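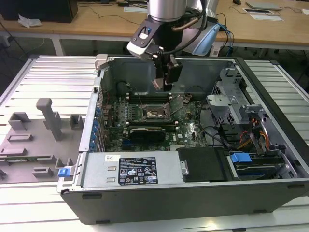
第4章 拼箱货物的运输

学习本章以后，读者应该能够说明整箱货与拼箱货的区别，能够按照体积和重量计算一票拼箱货的基本运费，能够读懂主提单和分提单之间的关系，并且能够指出货物在集装箱货运站里最容易发生问题的环节。

本章需要用到第2章关于集装箱尺寸的知识。如果读者对“内容积”和“最大载重”这两个词还不熟悉，请先回去看第2章的表格。

4.1 为什么有拼箱

在前面的章节里，我们都假定一个出口商有足够的货物可以装满一个集装箱。可是在实际的贸易中，很多出口商没有这么多的货。一家生产门锁的小工厂，一次也许只卖出几个托盘的产品。如果它为这几个托盘租用一个完整的集装箱，箱子里大部分的空间是空的，而运费却要全部由它来付。

拼箱运输就是为了这样的货主而产生的。一个经营拼箱业务的企业，我们在本书中称为“拼箱经营人”，从许多货主那里接收小批量的货物，把目的港相同的货物放在同一个集装箱里，然后以自己的名义向船公司订舱。对船公司来说，这是一个普通的整箱，托运人只有一个。对每一个货主来说，他只需要为自己的货物所占的那一部分付钱。

英语里，整箱货写作FCL，拼箱货写作LCL。这两个缩写在单证上非常常见，本章后面会直接使用。

需要注意，拼箱的单位价格比整箱高。有的学生第一次看到报价时觉得奇怪，因为他们以为“合在一起”应当更便宜。拼箱经营人要支付仓库、装箱、拆箱和文件的费用，还要承担箱子装不满的风险，这些都包含在价格里面。所以当货物的体积增加到某一个点时，租用整箱反而合算。这个点在每条航线上都不相同，货主应该每次都比较两种报价。

4.2 一票货物的路线

我们用一个案例来说明。出口商Mägi设在内陆城市Ekutthorpe，它要把一批厨房五金运到港口Billness。拼箱经营人是Nerkero。

第一步，Mägi向Nerkero发出订舱委托，写明货物的名称、件数、毛重、体积和目的港。Nerkero确认以后，发给Mägi一份入仓通知，上面有仓库地址、入仓编号和截止时间。

第二步，Mägi安排卡车把货物送到装货港的集装箱货运站，英语缩写为CFS。货运站的工作人员检查外包装，重新测量体积和重量，然后签发收货记录。如果包装有破损，破损的情况必须写在收货记录上。

第三步，Nerkero编制装箱计划，货运站按照计划把各家的货物装进箱子。重的货物放在下面，轻的放在上面；有气味的货物不能与食品放在一起；液体不能放在怕潮的纸箱上面。箱门关闭以后加上封条，封条的号码写进装箱单。

第四步，集装箱送进码头，装船，运输。在本案例中，海上运输需要11天。

第五步，船到Billness以后，集装箱被送到当地的货运站拆箱。各家的货物重新分开，收货人办完进口手续，付清当地费用，就可以提货。
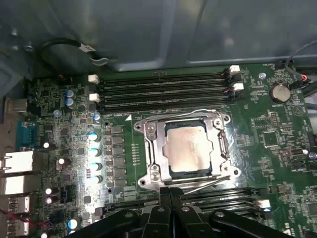 从这个过程可以看出，拼箱货比整箱货多了两次在货运站的作业，一次是装箱，一次是拆箱。每一次作业都需要时间。因此Mägi在向它的客户承诺交货期时，不能只看船期表上的11天，还必须加上入仓截止以前的等待和到港以后的拆箱时间。在销售合同的谈判中，这一点常常被忘记，结果是出口商承诺了一个自己做不到的日期。

还有一种情况也应当考虑。同一个集装箱里，只要有一家的货物被海关要求查验，其他货主的货物可能也要一起等待。货主自己的单证再完整，也不能完全避免这种延误。

4.3 运费吨与基本运费

拼箱运费的计算单位叫做“运费吨”。计算的规则是：把货物的体积（立方米）与毛重（公吨）进行比较，取数值较大的一个。在报价单上，这个规则通常写作W/M。

例4-1 Mägi的第一批货物体积为12立方米，毛重为4公吨。Nerkero的报价是每运费吨54美元。因为12大于4，所以运费吨为12，基本运费为：

12 × 54 = 648（美元）

例4-2 Mägi的第二批货物是铸铁配件，体积为4立方米，毛重为11公吨，报价与前一例相同。因为11大于4，所以运费吨为11，基本运费为：

11 × 54 = 594（美元）

请读者注意第二个例子。这批货物的体积只有第一批的三分之一，可是运费并没有减少到三分之一。对于很重的货物，缩小包装的体积不会减少运费。对于很轻的货物，比如塑料制品或者枕头，情况正好相反，包装设计得好不好会直接影响运费。

体积应该按照货物的最大外形尺寸来计算。如果纸箱放在托盘上，托盘的高度也要计算进去，超出托盘边缘的部分同样要计算。很多货主只用纸箱的尺寸相乘，得到的数字比货运站量出来的小，然后双方发生争议。一般的做法是以货运站的测量结果为准，所以货主在送货以前最好自己用同样的方法量一次。

大部分的拼箱经营人规定了最低收费，即使货物不到一个运费吨，也按一个运费吨收取。另外，基本运费不包括目的港的费用，例如拆箱费、换单费和仓储费。这些费用由收货人在当地支付，有时候比海运费本身还高。如果出口商报给客户的价格很低，而没有说明目的港的费用由谁来负担，客户收到账单时会很不满意。

4.4 两套提单

在拼箱运输中存在两套运输单证。船公司签发给Nerkero的是主提单，上面的托运人是Nerkero，收货人是Nerkero在Billness的代理。Nerkero签发给每个货主的是分提单，上面的托运人是真正的出口商，收货人是真正的买方，或者按照信用证的要求写成“凭指示”。

买方拿着分提单不能直接向船公司提货。他必须先到Nerkero的代理那里办理手续，由代理凭主提单从船公司接收整个集装箱，拆箱以后再把货物交给他。所以在选择拼箱经营人的时候，货主应该问清楚目的港的代理是哪一家，地址和联系方式是什么。

如果付款方式是信用证，出口商还要检查信用证是否接受由拼箱经营人签发的提单。有的信用证对签发人有明确的限制，这时候应该在发货以前请求修改，等到货物已经上船再去修改就太晚了。

4.5 货物的包装

整箱货从工厂到收货人的仓库，中间可以不打开箱门。拼箱货则不同，它要经过多次搬运，并且上面可能压着别人的货物。适合整箱运输的包装，在拼箱运输中不一定足够。

纸箱应当选用能够承受堆码的类型，放在托盘上以后用薄膜缠紧，四个角加护角。每一件货物至少在两个侧面贴上唛头，唛头的内容要与分提单完全一致。旧的标签必须除去，否则在拆箱时货物很容易被分到别人的那一堆里。不能堆码的货物要在订舱时事先声明，拼箱经营人会为它上方不能使用的空间另外收费。

思考与练习

1. 用自己的话解释，为什么船公司把一个拼箱的集装箱看作普通的整箱。

2. 某货物体积为11立方米，毛重为12公吨，每运费吨的价格为54美元，请计算基本运费，并说明你选择了哪一个数值。

3. Mägi的客户抱怨，货物在船到港以后很久还没有提到。请写出三个可能的原因，并指出哪些原因是Mägi可以提前避免的。

4. 请找一份真实的拼箱报价单，把其中的费用分成装货港、海运和目的港三个部分，下一次上课时与同学比较。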